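6 Recovering from a tip contact fault (fault 23)

6.1 When this section applies

Use this section when the Femov controller has stopped the arm during a sorting or pushing job and the panel shows fault 23. The fault is raised when the load on the pushing rod goes above the set limit for longer than the allowed time. The usual cause is a rod that has been set too low and is bearing on the board. Less often, a block has become wedged between the rod and a fixed part of the cell.

Fault 17 (lost position) is a separate condition and is covered in section 7. If both faults are showing, clear fault 23 first.

The steps below were rewritten in January after a run of repeat stops at the Plilcombe site. In each case the operator had cleared the fault from the panel and restarted the job without checking the rod height. The arm ran for a few cycles and stopped again, and on one cell the rod clamp slipped, leaving a bent rod and a scored board. A reset clears the message only. It does not change the height.

CAUTION: Do not put a hand on the board while the arm is powered. After fault 23 the arm holds its last position under load and may move suddenly when the load is released.

CAUTION: Do not pull the rod upwards by hand to free it. The wrist joint can be damaged by a sideways pull even when the brakes are off.

6.2 Making the cell safe

1. Press the stop button on the panel. Check that the amber lamp is lit.

2. Write down the fault number, the job name and the rod height shown on the second line of the display. The display is wiped at the next reset.

3. Turn the key switch to HOLD and take the key out. Keep the key with you until step 15.

4. Look at the rod from the side, with your eyes level with the top of the board. Decide whether the tip is pressing on the board, pressing on a block, or clear of both.

5. If the tip is pressing on a block, leave the block where it is. Moving it by hand releases the load all at once. Go to step 6 and let the arm lift away.

Note: On older Femov panels the HOLD position is marked with a bar and not with the word.

6.3 Lifting the rod

6. Put the key back, turn it to SLOW and stand clear of the board.

7. Press and hold LIFT. The arm rises at slow speed for as long as the button is held. Let go when the rod is well clear of the tallest block.

8. If the arm does not rise, let go at once. Do not try a second time. Turn the key to HOLD, switch off at the wall and call the Lau service desk.

9. Turn the key back to HOLD and take it out. You may now reach over the board.

6.4 Checking the rod, the board and the blocks

10. Wipe the rod with a dry cloth and look for bends, flats or burrs at the tip. Turn it in its clamp through one full turn. A rod that wobbles as it turns must be replaced. Do not straighten it.

11. Check the clamp screw. If it can be turned with the fingers it has worked loose, and the rod may have dropped. Tighten it with the key supplied - no other tool should be used, as the thread strips easily.

12. Run a fingertip along each glued seam of the board, from left to right. The seam should not be felt. If one strip has lifted, the rod may catch on it as it crosses, and fault 23 will come back however well the height is set. Replace the board.

Note: Boards supplied from Flirkusville are jointed from strips and can move a little in a damp room. Store spares flat.

13. Press down on each corner of the board in turn. Any rocking means that a fixing has come loose. Tighten the fixings evenly, a little at a time, and press the corners again.

14. Check the blocks for chips, and for loose bits of plastic underneath. Star and heart shapes need most care, as the rod can enter the gap between two points or two lobes and push the block downwards as well as along. Put damaged blocks aside.

6.5 Setting the rod height

15. Clear the blocks from the middle of the board. Turn the key to SLOW and choose SET HEIGHT from the second menu. The arm moves the rod to the middle of the board and stops above it.

16. Press LOWER in single taps until the feeler card supplied will just slide under the tip with a light drag. If the card will not go under, press LIFT once and try again.

17. Repeat the check near the far edge and near the front edge. If the drag is clearly different in the two places, the board is out of level. Go back to step 13.

18. Press STORE. The display shows the new height. It should fall between 290 and 1,000 counts. A figure outside this range means that the rod is sitting wrongly in its clamp - take it out, seat it fully and start again from step 15.

CAUTION: Do not widen the load limit to stop the fault from coming up. The limit is there to protect the wrist joint, and damage caused by a widened limit is not covered under the service plan.

6.6 Restarting the job

19. Put the blocks back on the board with clear space around each group. They need not match the layout at the time of the stop. The job reads the layout again when it starts.

20. Close the guard, turn the key to RUN and press RESET once. The amber lamp goes out.

21. Start the job at slow speed and watch the first full cycle. Keep one hand near the stop button. Listen for scraping as the rod crosses the seams.

22. If the cycle finishes without a stop, return the speed to normal and enter the new height in the cell log beside the old one.

If fault 23 shows again during the first cycle, do not reset. Leave the key at HOLD and report both heights to the Lau service desk, together with the job name and the serial number from the plate on the arm base. The desk will also ask for a picture of the board and rod as they stand, taken from the front edge before any block is moved.

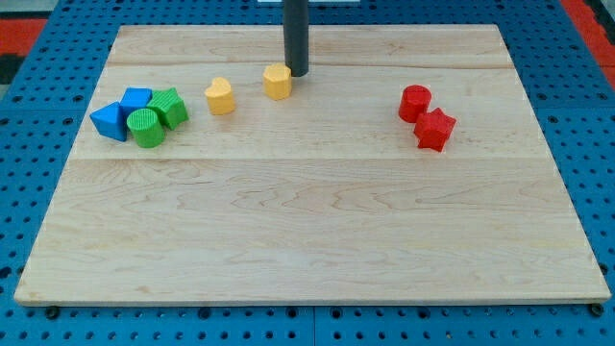 6.7 Repeat faults and record keeping

A cell that stops on fault 23 more than twice in one shift must be taken out of use until the clamp has been changed. Changing the rod alone is not enough, as a worn clamp will let the new rod creep down in the same way. The part number for the clamp is in the spares list at the back of this manual.

Keep the log entries for each cell together. A stored height that drifts the same way from one entry to the next points to the clamp. Heights that jump up and down between entries more often come from a loose board fixing. Send a copy of the log with any arm returned for repair.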